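Archive notes: chapter renumbering in the Terdale crossovers

The long Faltville/Terdale crossover by Siriporn Ruangrit has been re-uploaded with new chapter numbers. The old version ran to 80 chapters, of which 16 were interludes of under 600 words. The interludes have now been folded into the chapters before them, and bookmarks set beyond chapter four will open in the wrong place. The text itself is unchanged apart from corrected spellings of minor characters' names.

Readers following the story in order should note that the prequel, Faltonel, is still listed separately. It was written after the main work but assumes only the first two Terdale novels. Siriporn recommends reading it last — the identity of the ferryman is given away in its opening paragraph. 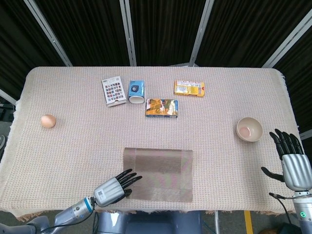
Egg, boxes and bowl on a woven tablecloth.

Tags have also been revised. "Alternate timeline" now applies only where the split from canon is shown on the page. Stories that simply ignore the third novel carry "canon up to book two" instead. Julián Valcárcel has applied the change to 56 works so far, and authors may reverse it from the edit screen. Works with more than one author need the agreement of each before a tag is removed.

Two points remain open. The Figueiredo letters, a side story told wholly in correspondence, are filed under both Faltville and Terdale and appear twice in search results. The download version of the main work still uses the old numbering — a new file is due in April.

Comments

Achilleas Balaskas: Does the merge affect kudos on the old interludes? Mine show as zero.

Julián Valcárcel: Kudos belong to the work as a whole and carry over. Comments left on an interlude are now at the foot of the chapter it was merged into.

Lindalva Honorato: I read Faltonel first and the ferryman twist still worked for me. Would keep the warning though.

Last updated: April, 16:00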